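3.2 Storage conditions and sampling of groundnut lots

The groundnut lots examined in this study came from the market yard at Zumdale and from farm stores in the surrounding villages. Most of the crop had been lifted in the last dry spell before the rains, and pods were left in windrows for several days before threshing. Growers at Zumdale usually sell within two weeks of threshing. Growers in Skusesby, where the road to the yard floods early, tend to hold their crop for longer and stack it under tarpaulin on raised ground.

Lots were entered in the study if the seller could state the field of origin and the length of time the pods had been kept in the open. A total of 11 lots met both conditions at Zumdale and a further 11 at Skusesby. Lots that had been mixed by a trader before arrival were left out, even where the trader was able to name the farms. This rule removed several of the largest consignments, and the results should not be read as a measure of the whole trade at either place.

From each lot, pods were drawn from the top, middle and base of the stack and combined into a sample of 1000 g. Samples were shelled by hand. Kernels that were shriveled, split or visibly moldy were set apart and weighed, and the remainder was kept for the moisture test. Samples taken during rain were drawn under cover and closed at once. The sorting followed the written guide prepared by Omolara Adeleke for the earlier Liao survey, with one change: kernels with slight skin staining were counted as sound unless the stain reached the flesh. Compartment boxes and small clear packages of the general type shown in Figure 2 are simple means of keeping portions apart.

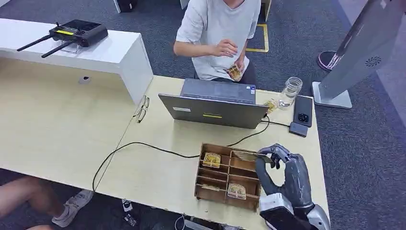 Figure 2. Wooden compartment box with two small packages in place and a translucent amber-gold card held above the upper row.

3.3 Moisture testing and treatment of weather records

Moisture was measured by oven drying, with two portions tested from every sample. Where the two readings differed by more than one percentage point, a third portion was dried and the mean of the closest pair was used. Oluwaseun Bashir carried out all of the drying work, so that no correction between operators was needed.

Rainfall was taken from the gauge at the Ririx seed farm, about 6 km from the Zumdale yard. The gauge was read each morning. No gauge was in use at Skusesby during the harvest, and the Ririx readings were applied to both places. This is a clear limit of the study – local showers in April can be heavy on one side of the valley and absent on the other – and the Skusesby results are therefore reported separately in Section 4.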